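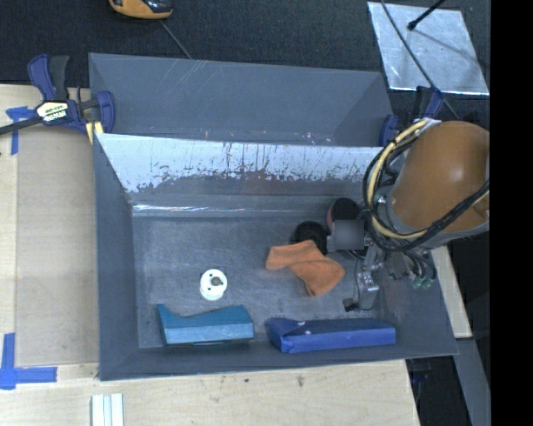

Fig. 1. Two gray bins on the bench, mixed small items in the front one.

Home | Syllabus | Handouts | Readings | Labs | Contact

Handout 2: Sorting mixed small stock

Okay, so last time I talked way too long about shelving and we never got to bins. Bins are my favorite part of this course, so bear with me if I get carried away again.

Start with Fig. 1 and look at what's sharing the floor of that front bin. There's a round white disc-like part with a hub and little holes, a teal block-like thing with a dip in its top edge, a long royal-blue item, a crumpled orange cloth, and a couple of dark rounded things toward the back. If I handed you that bin and said "put it away," where would you begin? Most people grab the biggest thing or the brightest thing. I did too, for years (my first stockroom job was at Pilkington, the hardware and housewares place, and I sorted by color for a whole summer before anyone stopped me).

What I want you to do first is look for overlap. Which items are lying on top of other items, or hiding them? The orange cloth covers part of the round black object behind it. So the cloth is a good first pick. Lift it and you find out how much of the black thing there is, and whether anything else is under there. The white disc and the teal block can wait, you can see them fine from where you're standing.

Soft goods get their own step! A cloth has no fixed shape, so you can't stack it and you can't read its size at a glance. Shake it out, fold it, set it down flat. At Kormont, where some of you will do your site visit in April, they keep a separate tray for anything that folds.

Then the long items. The blue one in the figure looks something like a wrapped box or case, and I'd write exactly that on the intake sheet: "long, blue, wrapped?" with the question mark. Please use the question mark. A sheet full of confident wrong names is much harder to fix than a sheet full of honest guesses, and I once spent most of an afternoon on item 3762 in the Gremelum records, listed as "lamp." It was a pump.

Round things last, because they roll. Put them in a corner or against a divider.

A word on the bins themselves. Sloping sides are nice for reaching in, and small parts tend to slide back toward the middle where you can get at them. The price is floor space, so you fit less than you'd expect from the size of the rim. And look at the back wall in the figure, all those dark vertical scratches and streaks. I don't retire a bin for scratches. I retire it for cracks, or for a rim that catches my sleeve. The Dikska storeroom has over 786 bins and I doubt there's a pretty one in the lot.

Keep a second bin within reach when you sort. Mine goes right behind the first, same as in the figure, though side by side works if your bench is wide enough.

For lab: each pair gets one mixed bin and 20 minutes. Write your picking order down before you touch anything, then sort, then mark where you changed your mind. I grade the changes more than the order, so don't erase them. Bring a pencil and a folding tray if you have one. Labels are in the cabinet by the sink.

Reading for next time is the short chapter on dividers. Skip the part on drawer slides, we'll do those later.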